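PKG 240 Paper and Board Packaging
Handout 6: Folded Trays and Open Containers
Revised 2019-05-14

Read before the lab session. Sections 6.1 through 6.4 are covered on the midterm. Section 6.5 is for the lab report only.

6.1 Scope

This handout covers small open containers made from a single flat blank of kraft board. Lidded boxes, tubes and corrugated cases were covered in Handouts 4 and 5 and are mentioned only where the same terms apply. Molded fiber is left to the second half of the course.

6.2 Terms

Blank. The flat cut shape before folding.
Panel. Any area of the blank bounded by scores or cut edges. A square tray has one base panel and four wall panels.
Score. A line pressed into the board so that it bends at a known place. A score is not a cut. Fibers on the outside of the bend must stay whole.
Gusset. A corner area folded back on itself so that two walls meet without a gap. A gusseted corner holds liquid. A slit corner does not.
Glue flap. A small panel attached to one wall and bonded to the next. On slit-corner trays there are four.
Grain direction. The direction in which most of the fibers lie. It is set by the travel of the sheet through the paper machine and is marked on the blank drawing with a double arrow.

6.3 Grain and stiffness

Board is stiffer along the grain than across it. The ratio depends on the machine and the furnish, and for most kraft grades it is large enough to feel by hand. Bend a strip each way before looking up a value.

A score that runs across the grain gives a stronger fold but takes more force to close. A score that runs with the grain closes easily and is more likely to stay closed. On a square tray two of the four wall scores must run each way, so the walls will not spring back equally. The usual correction is a wider channel under the cross-grain scores. Do not correct it by pressing deeper, which crushes the liner and starts a crack.

Walls that slope outward allow finished trays to nest. The slope also reduces the stacking strength of a filled tray, as the load no longer passes straight down the wall. Trays that must be stacked filled should have vertical walls or a rolled rim.

6.4 Worked case: the Grodville tray

The Grodville plant ran a square gusseted tray for dry food on 200 gsm uncoated kraft. Customers complained that the walls leaned in after filling. Darkora, the board supplier, had changed the sheet layout to save trim, and the blanks had been turned 90 degrees on the sheet. The drawing carried no grain arrow, and the die was cut to the old layout.

Three changes were considered:

(a) Return to the old layout. Trim loss goes up.
(b) Recut the die with wider channels on the two affected scores.
(c) Move to a heavier board.

The plant chose (b). Option (c) would have hidden the fault and raised the board cost on every tray. The order was 515 cases, and 17 of these were held back and reworked by hand. Note that the basis weight was within specification throughout. Basis weight alone does not tell you how a blank will fold.

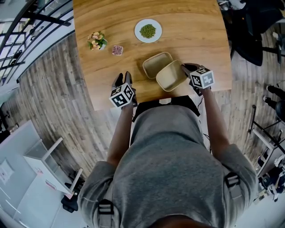 A second point from the same case concerns moisture. Board leaves the mill at a set moisture content and then moves toward that of the room. Dry board cracks at the score. Damp board folds cleanly but loses stiffness, and the walls relax under load. The Grodville blanks were made in February, when the heated store was very dry, and some cracking was first blamed on the die. Condition all samples before testing and write the room humidity on the data sheet.

6.5 Lab procedure

1. Collect three blanks with grain parallel to the marked edge and three with grain across it.
2. Condition them in the rack until the weight is steady.
3. Crease on the Zokow bench press. Leave the depth stop where it is set.
4. Fold each score once to 90 degrees and release. Record the spring-back angle after one minute.
5. Erect the tray and glue the gussets.
6. Inspect the outside of each score under the lamp. Grade as sound, checked or broken.

Report spring-back for each grain direction separately. An average of the two has no use and will lose marks.

Reading for next time: course reader, chapter on barrier coatings, and the Puma data sheet for water-based dispersions.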